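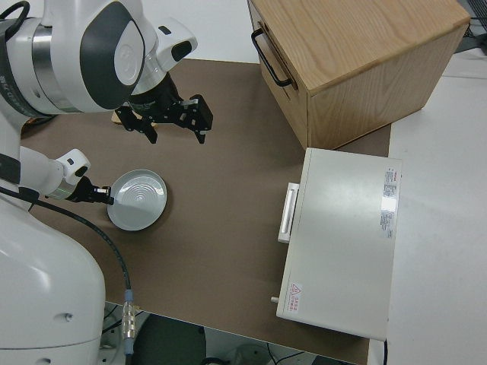
Kategorie: Küche und Haushalt > Einrichten, Ordnung | Liste: Femia-Küche

Betreff: Re: Becher, Ofen und Körbe auf einem Tisch

Hallo in die Runde,

danke für die Rückfragen zum Tisch in 716. Ich antworte gesammelt, das meiste überschneidet sich ja.

> Wir stehen in Mudton vor demselben Problem: ein einziger Tisch,
> keine Hängeschränke, und alles soll darauf unterkommen, also
> Becher, Teller, der kleine Backofen und das Gemüse für den Tag.
> Gestapelte Becher sind uns schon zweimal umgekippt. Nehmt ihr
> einen Ständer oder Haken an der Wand? Und wohin mit dem
> Schubladenschrank? Der braucht bei uns mit offener Schublade
> fast den halben Tisch. Außerdem: Gemüse lieber in der Schüssel
> oder im Korb?

1. Becher. Wir nehmen einen Ständer, Haken an der Wand wollten wir nicht bohren. Er ist aus hellem Holz, hat einen quadratischen Fuß und kurze Zapfen. Wichtig ist das Gewicht auf beiden Seiten. Zwei Becher hängen wir immer gegenüber auf, links einen, rechts einen. Als wir anfangs beide auf dieselbe Seite gehängt haben, stand das Ding schief. Der Ständer gehört nach hinten auf den Tisch, sonst bleibt man mit dem Ärmel an den Henkeln hängen. Zum Abtropfen ist er nicht gedacht, wir trocknen vorher ab.

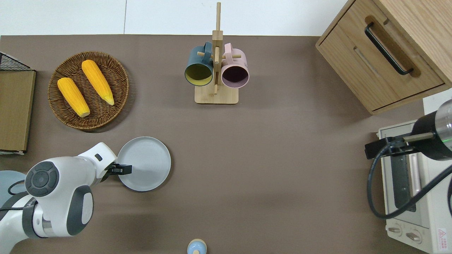
2. Schrank und Ofen. Beide stehen bei uns auf derselben Seite, der Schubladenschrank in der Ecke und der Ofen daneben. Beide öffnen zum Tisch hin. Vor der Schublade müssen 23 cm frei bleiben, vor der Ofentür 18 cm. Wir haben das mit dem Zollstock ausgemessen und mit Bleistift angezeichnet. In die Schublade kommen Besteck, Topflappen und die Tüte mit den Gummiringen. Auf den Ofen stellen wir nichts, auch nicht kurz.

3. Gemüse. Korb. Eine Schüssel ist leichter abzuwaschen, das stimmt, aber darin liegt alles übereinander und das Unterste sieht man erst, wenn es zu spät ist. Den Korb klopfen wir am Sonntag über der Spüle aus und wischen ihn mit einem feuchten Tuch ab. Ganz ins Wasser legen würde ich ihn nicht, der letzte hat sich danach verzogen.
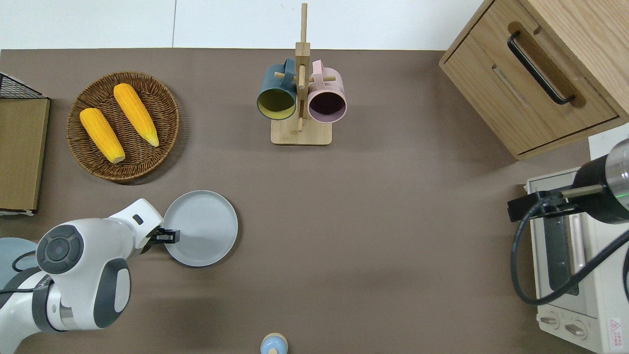

Zur Menge im Korb kam noch eine eigene Frage. Unsere Regel ist, nur das hineinzulegen, was am selben Tag gebraucht wird, der Rest bleibt im Kühlschrank. Bei Maiskolben heißt das zwei Stück nebeneinander mit etwas Abstand, sodass man das Geflecht am Boden noch sieht. Kartoffeln und Zwiebeln liegen bei uns getrennt in einer Kiste unter der Spüle, die haben auf dem Tisch nichts verloren.

Zu den Tellern: Wir haben 12 Stück, Serie Miyazaki, und die meisten stehen im Regal auf dem Flur. Auf den Tisch kommt immer nur einer, flach hingelegt. Einen Tellerständer hatten wir eine Zeit lang, der steht hinten rechts auf dem Tisch, mit zwei Tellern darin. Wer ihn für Mudton haben möchte, kann ihn abholen.
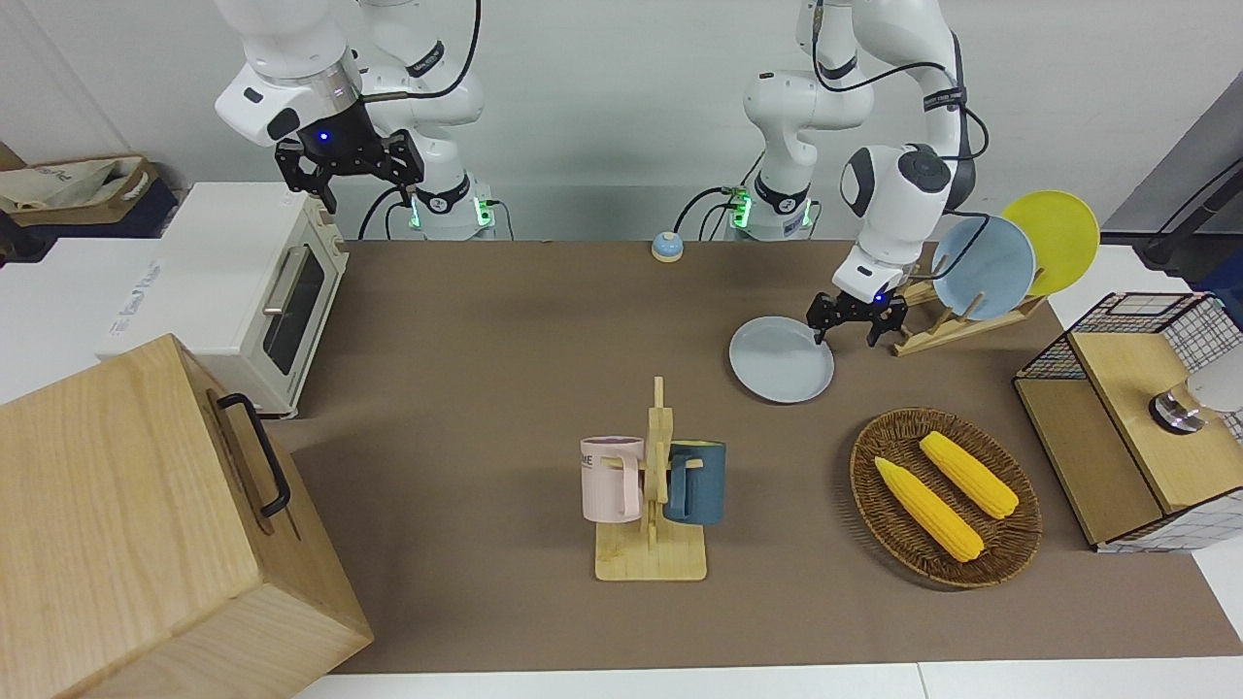
Die Übergabe beim Essen läuft bei uns über ein Klingelzeichen. Gerufen wird nicht, weil man es auf dem Flur doch nicht versteht. Die kleine Tischglocke mit dem hellblauen Fuß steht hinten an der Tischkante und bekommt dort ringsum Platz, damit man sie ohne Suchen trifft. Einmal klingeln heißt, der Teller kann weg, zweimal heißt, der Ofen ist fertig. Vorn stand sie auch schon, da ist ständig jemand mit dem Geschirrtuch darübergewischt.

Noch offen ist bei uns die Unterlage. Die Tischplatte ist braun und matt, Krümel sieht man darauf schlecht, Wasserflecken dafür sofort. Hat jemand von euch die Matten von Nunix ausprobiert? Mich würde interessieren, ob sie flach liegen bleiben oder sich an den Ecken hochrollen.

Die Maße für den Schrank schicke ich auf Wunsch direkt, bitte nicht über die Liste anfragen.

Viele Grüße
aus 716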